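Updated in March. The drop-off hours at the Mandach Road counter have changed, see the end.

# Keeping household stuff out of Mustmont Creek

Every storm drain in Grellotell empties into Mustmont Creek without any treatment. The sink and toilet go to the plant on Mandach Road, which handles food, soap and human waste well and handles paint, motor oil and pills badly. Most of the tips below come down to knowing which pipe you are pouring into.

The creek holds mussels, crayfish and a run of small suckers in spring. They live in shallow water and have nowhere to go when something comes down the pipe.

## Under the sink

Buy the small bottle. Half-used cleaners are the largest share of what comes over the counter, and a lot of it is drain opener that somebody used once.

For a slow bathroom drain, try these first:

- Pull the stopper and clear the hair with a bent wire or a plastic drain strip.
- Use a cup plunger with enough water in the basin to cover the rim. Plug the overflow hole with a wet rag.
- Take the trap off over a bucket. Empty the bucket into the toilet, and put the solid part in the trash.

If you have already poured in a chemical opener, don't plunge and don't open the trap. Follow the label.

Never mix bleach with ammonia or with anything acidic, including vinegar and many toilet bowl cleaners. The gas can put you in the hospital.

Wipe greasy pans with a paper towel before you wash them. Bacon fat goes in a can in the freezer until trash day. Running hot water behind it only moves the clog farther down the line.

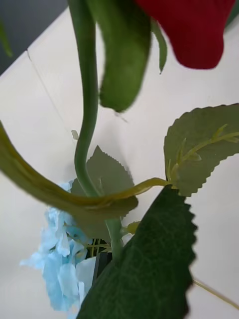 *Artificial stem, leaf and red petal.*

## Paint

Latex and oil paint are handled differently, so read the can before you do anything.

**Latex.** Work the brush against the inside of the can, then paint out what is left on cardboard. Rinse the brush in the laundry sink. Don't rinse it with the hose in the driveway. A small amount left in a can will dry if you stir in cat litter and leave the lid off in a place pets can't reach. Once it is hard, the can goes in the trash with the lid off so the hauler can see it is dry.

**Oil-based.** Clean brushes in a jar of mineral spirits. Put the lid on and leave it a few days. The pigment sinks, and the clear part on top can be poured off and used again. I have had the same quart going since last summer. The sludge goes to the counter.

Rags with oil stain or linseed oil on them can catch fire on their own. Lay them flat outdoors, one layer thick, away from buildings, until they are stiff. Don't ball them up in the garage.

## The car

Wash it on the grass or take it to a car wash that drains to the sewer. Suds from the driveway end up at the curb and then in the creek, and soap damages fish gills even when the bottle says biodegradable. That word means it will break down in time. It doesn't mean it is harmless on the way.

Drips of oil on concrete:

1. Cover with cat litter or sawdust.
2. Grind it in with your shoe.
3. Leave it overnight.
4. Sweep it up and bag it.

Repeat if the spot is still dark. Put a flattened cardboard box under the engine until the leak is fixed.

Antifreeze is sweet and poisonous to dogs. Mop up any puddle right away and keep the jug on a high shelf. Used motor oil goes back in a clean jug with a screw cap. Don't use a bleach jug, and don't mix the oil with anything else or it can't be recycled.

## Yard and garden

Skip fertilizer if rain is coming in the next day or two. Sweep the granules off the sidewalk and back onto the lawn. What is left on the pavement goes straight down the drain and feeds algae in the slow water below the Buthelezi footbridge, where it gets bad by July.

Grass clippings do the same thing. Don't blow them into the street.

For slugs, a board laid flat on damp soil works. Turn it over in the morning and scrape them into a bucket of soapy water. Hand picking takes care of tomato hornworms. If you do spray, spray in the evening when the bees are in, and mix only what you will use. Leftover mix should go on plants listed on the label and nowhere else.

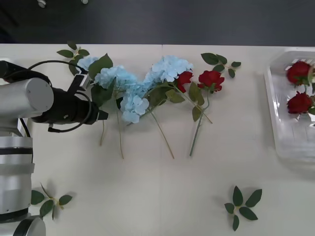
Tudur Edwards wrote in to ask about pool water, and says he was told years ago to drain it to the gutter in the fall. Don't, or at least not while there is chlorine in it. Stop adding chlorine, leave the cover off, and test until the strip reads zero. Then let it out slowly over your own lawn. Saltwater pools are a separate problem because the salt doesn't fade. Call the plant and ask before you drain one.

## Medicine cabinet

Don't flush pills unless the label or the pharmacist says to. The plant can't take most of them out. Many pharmacies have a drop box.

If you can't get to one, mix the pills with used coffee grounds, seal them in a bag, and put the bag in the trash. Scratch your name off the bottle.

Fever thermometers with silver liquid in them contain mercury. Put the thermometer in a jar with a lid and bring it in. If one breaks, keep kids and pets out, open a window, and don't vacuum.

## Laundry

Fleece and other synthetics shed fibers in the wash. Wash full loads, use cold water, and don't run the long cycle when the short one will do. Lint from the dryer screen goes in the trash, not down the sink.

## What came in last year

The counter took in 3729 pounds of material from 262 households. Paint was most of the weight. We also got 17 car batteries, one of them in a pillowcase.

If you have more than 300 pounds, call ahead so there is room on the pallet.

## Drop-off

Mandach Road, side door, 8 a.m. to noon. Keep things in their original containers, upright, in a box. Tape a label on anything unmarked, even if the label only says "unknown, from garage." No ammunition, no tires, no smoke detectors.

Corrections to this page go to Ansel Mercado at the counter.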